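Site Visit Report: Open Day at the Cleltora Handling Laboratory
Course: Introduction to Automation Systems
Prepared by: Paloma Achterberg
Reviewed by: Cormac Keane

1. Purpose of the visit

Our course section attended the February open day at Cleltora, which develops grasping routines for warehouse picking. The visit counts as one of the two field assignments for the semester. The assignment sheet asked us to report on the layout of the site, one demonstration followed from start to finish, and any point where the process differed from what was covered in lectures.

I followed the hand-held gripper demonstration. Cormac Keane followed the palletizing cell and is submitting that part separately. He read this report for errors of fact but did not take part in the session it describes.

2. Site and schedule

Doors opened at 9:30 a.m. Visitors signed in, received a badge and were assigned to a group. A short talk on the history of the laboratory came first. The group then split between the palletizing cell, the gripper station and the software room. Each stop was planned for 40 minutes. The gripper stop ran over, so the software room was cut short for us, and I have left it out of this report.

The laboratory is housed in one large hall with a mezzanine. Staff kept working during the open day, and visitors were asked to stay with their group and to keep bags off the tables. No safety glasses were required at the gripper station. They were required at the palletizing cell.

3. Equipment

The gripper station uses two kinds of hardware. The first is a gripper body held by a person, with a camera on it. The laboratory calls it the Brastum handle. The second is the Deltis arm, which carries a matching pair of fingers and later repeats the motions recorded by hand. The arm was powered down during our session and we were shown it only from behind the barrier.

Square markers with black-and-white patterns are used as position references. The host explained that the software finds a marker in the camera image and works out the position and angle of the camera relative to it. The laboratory fits markers to some tools as well as to fixed points, so that two devices can be placed in the same coordinate system.

The camera has a very wide lens. A narrow lens gives less distortion but loses sight of the markers when the hand turns. The wide lens bends straight lines toward the edge of the picture, and this has to be corrected with a calibration file before any measurement is made. We had covered lens correction in week four, but only for ordinary lenses. The model used at the station has more terms than the one in our notes.

4. Demonstration procedure

The host gave the procedure as follows. I have kept the order and shortened the wording.

The operator checks that the jaw opens and closes freely and that the lens is clean. Recording is then started and the handle is held still for a few seconds, which gives the software a clean starting point. The operator approaches the object, closes the jaw, lifts, moves to the target and opens the jaw. The handle is held still again before recording stops. A run with a sudden jerk or a hand across the lens is thrown out and repeated.

A full set for one object is 100 runs. Sets are recorded by at least two operators, as people differ in how they approach an object, and a set from one person tends to teach the arm that person's habits. The object used for the open day was a sealed carton weighing 424 grams.

The camera sees both the jaw and the room past it. With the handle angled upward, as in the view below, the black V-shaped pad on the white body stays in the picture while the ceiling beams and lights, the mezzanine and the windows all appear behind it. A second gripper with a marker block on its left end is resting to the left.

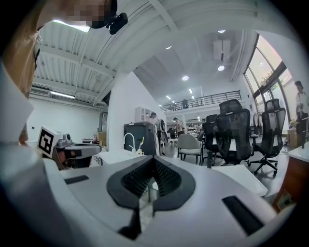 5. Results reported by the laboratory

The host showed a table of results for the carton task. I copied the values that apply to the procedure above.

Recorded runs in the full training pool: 600
Runs kept after review: 424 (the match with the carton weight in grams is a coincidence, which I confirmed with the host)
Successful placements by the arm in a test of 100 attempts: 84

We did not see the test itself. The host said most failed attempts came from the carton slipping during the lift, and a smaller number from a wrong approach angle. No breakdown was given. I asked whether the test cartons were the same ones used for recording. They were from the same batch, so the result says little about other packaging.

6. Comparison with course material

The lectures describe teaching a robot mainly with a pendant or by guiding the arm directly. Both need the robot to be present and switched on. With the handle, recording can take place at any table, and several people can record at once if enough handles are available.

The drawback is that a person can make motions the arm cannot copy. A wrist may turn further than the arm joint allows, or the path may pass through a point the arm cannot reach. The laboratory checks each run against a model of the arm using a program called Ciobanu and removes those that fail. This accounts for part of the difference between recorded and kept runs. The rest were removed for tracking errors.

Grip force was the main gap I noticed. The version of the handle used at the open day records jaw opening but not force. Two objects of the same width and different stiffness would give similar recordings. The host agreed that this was a limit and said a force sensor was being tested.

7. Open points

I did not get the frame rate of the camera or the accuracy of the marker tracking. Both were asked for by email after the visit and will be added to the appendix if a reply arrives before the final deadline. The calibration model also needs a proper reference, and I have only the name as I heard it.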